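May 23, 2022
Workshop notebook, small parts bench

Spent most of the morning on the white table, which had got away from us again. I keep saying I'll do it a bit at a time and then I let it go until there's no room to put down a mug, so I gave in and cleared the whole top and started over. Rather enjoyed it, if I'm being fair to the job!

The old system goes back to January, when Ieva Lūse and I sorted the Trisomon pieces by color and were very pleased with ourselves for a week. Color turned out to be a poor way to do it. People come looking for a size, and then they have to dig through everything yellow to find the one they want. So the new rule is size first, and color only if there's time and somebody feels like it.

Wiped the top with the mild cleaner from Lunde (the stronger one leaves a haze, see my grumbling in the last notebook). Let it dry properly before putting anything back. The drawer under the window gave up a parts list dated 1997, typed, with somebody's pencil ticks down the margin, and I lost a good while reading it. Put it in the folder with the other old papers. Please don't throw it out, Ieva, I know you're tempted.

Larger things go in the low open containers, where you can see what's in there through the sides. Small loose things go in the cups. I like the cups a lot more than the lidded jars we had from Itent — the lids always wandered off, and then you had a jar of one thing and a lid full of another. A cup you can just tip out on the table, pick through, and fill again.
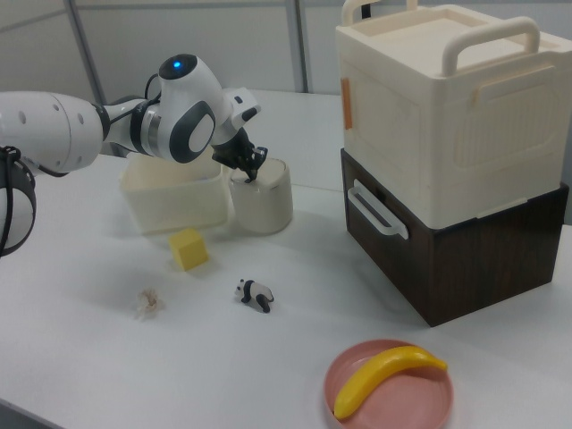

White table, cup and low container side by side, one small yellow cube still out in front.

Little cubes like the yellow one belong with the smallest size, whatever they came in with. Bits of fluff and scrap get picked up by hand before the cloth goes over, or they just get pushed into the corners and we meet them again next month.

Labels: order number 2056 with Truver, the plain paper kind, 70 to a sheet. I asked for 8 sheets and that ought to see us through a good long while, unless we change our minds about sizes too. Until they come I'm using masking tape and my own handwriting, sorry in advance.

Still to do: the second shelf, the box of odd ends by the door, and find out who has the good tweezers.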